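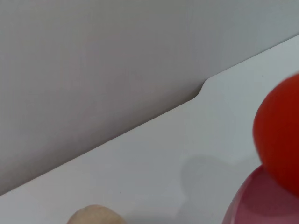
Drodari dropping small producers - anyone else had the letter?

muddygate
Came this morning. Anyone in the Han valley sending under 1,000 litres a collection gets dropped at the end of the notice period. No meeting, no phone call, two paragraphs and a form. We've supplied them 16 years. Tanker still turned up at 6am same as ever, driver hadn't heard a thing.

Is it just the valley or is it everybody?

topfield_bob
Everybody up this side. 56 farms on the list is what I was told at the mart. Can't swear to it.

muddygate
56!! Thats most of the small herds between here and the Wivard road.

slurrypit
Going to be unpopular. It's a lorry and a driver up a single track lane for half a tank. Diesel what it is. I'd have done it sooner if I was them. Everyone saw the haulage charge go up in February and nobody changed anything.

muddygate
Easy to say when you're on the main road. We were told in writing there was no minimum. Still got the leaflet in the kitchen drawer.

ewe_turn
Leaflet isn't a contract. Read your contract. Ours says they can vary collection terms on written notice, page three, small print. Rotten but it's there.

topfield_bob
What about Driso? Thought they were after milk for the cheese plant.

ewe_turn
Rang them. Full, waiting list. Very polite. They said try again in spring, which is no use to man nor beast.
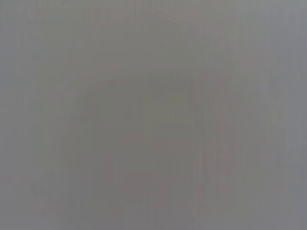
slurrypit
Driso aren't full, they're waiting for you all to get desperate and then they'll offer tuppence under. Seen it before with the beet. Don't sign anything the first week.

hedgelayer2
Don't agree with that. I've sent to Driso for years, they've paid on the day every single month. If they say full they're full. The new vat isnt in yet.

slurrypit
We'll see.

muddygate
Did anyone put in to the council consultation on the rural fund? Closed last month I think. Supposed to be for exactly this, shared tanks, shared transport.

ewe_turn
I did. 1,055 responses on the website and the money went to a car park and a feasibility study. Councillors all over the show when there's a ribbon to cut. Not seen one up our lane since the election.

topfield_bob
To be fair ours did come out. Stood in the yard, wrote it all down. Nothing happened but he came.

hedgelayer2
Has anyone costed a shared tank? Four or five of us on one lane, haul it down to the bottom with a bowser, Drodari collect from one point. Over the limit easy. They can't say no to that surely.

slurrypit
They can and will. One bad cell count and who pays? You'll fall out by Easter.

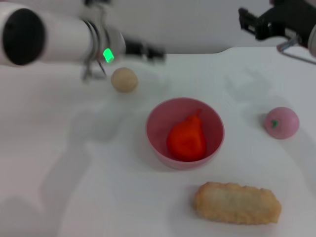

hedgelayer2
Cell counts are sortable, every farm samples before it goes in, you keep your own bottle back. Cooling is what worries me more. Big secondhand tank, old compressor, nobody living at the bottom of the lane to hear it stop. Ours has only a little dull bulb in the dairy, you've to go right up to it. Want something like the green light on that white arm, vivid, so you'd clock it from the quad without getting off. Plus an alarm to the phone but signal is hopeless down there so I wouldnt rely on it.

muddygate
We've got a spare corner by the bottom gate with three phase. Could go there. Would want it written down who cleans it.

ewe_turn
And who insures it. That's what did for the last lot that tried, over Wivard way. Went fine until the roof came in.

topfield_bob
I'm in if there's four. Ring Drodari before anyone buys anything mind, get it in writing this time and not on a leaflet.

slurrypit
Still say you'll fall out. But there's a 3,000 litre tank coming up at the farm sale past the chapel, lot list is out. Looked clean enough when I saw it.

muddygate
Ta. Will ring them after milking and put up what they say.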